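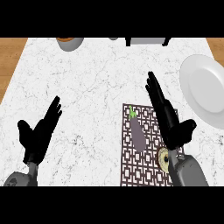
Gunnel Sundqvist wrote:

> The draft says that anyone handing in notice at Lernum keeps full
> pay and access until the last day. Does this cover people who are
> still on probation? Their contract gives a shorter notice period,
> and the handover sheet assumes everyone has the long one. I would
> also like to know who books the exit interview. In February it was
> left to the leaver, and it did not happen.

Gunnel,

Yes, it covers probation. The length of notice differs, the treatment during notice does not. I have changed section 3 to read "for the whole of the notice period stated in the contract" and taken out the fixed number of weeks.

On the handover sheet: the long version assumes 21 working days, which cannot be met by someone on probation. I propose a short version with 16 working days removed and only the open tasks, contacts and shared folders kept. The Iltell office already uses something close to this. I can circulate their copy if people want to compare.

Exit interviews should be booked by the line manager within 3 working days of the notice arriving. The leaver may decline, and a refusal should be noted without a reason being asked for. Where the line manager is the subject of a complaint, the booking passes to the personnel office – this was missing from the earlier draft and is now 4.2.

One point remains open. Staff moved from Suvarna to Colleck kept their old contracts, and those say nothing on unused leave. My reading is that it should be paid out with the final salary, but I would like a second opinion before the wording is fixed.

Comments on sections 3 and 4 to the list, please. Spelling corrections can come to me directly.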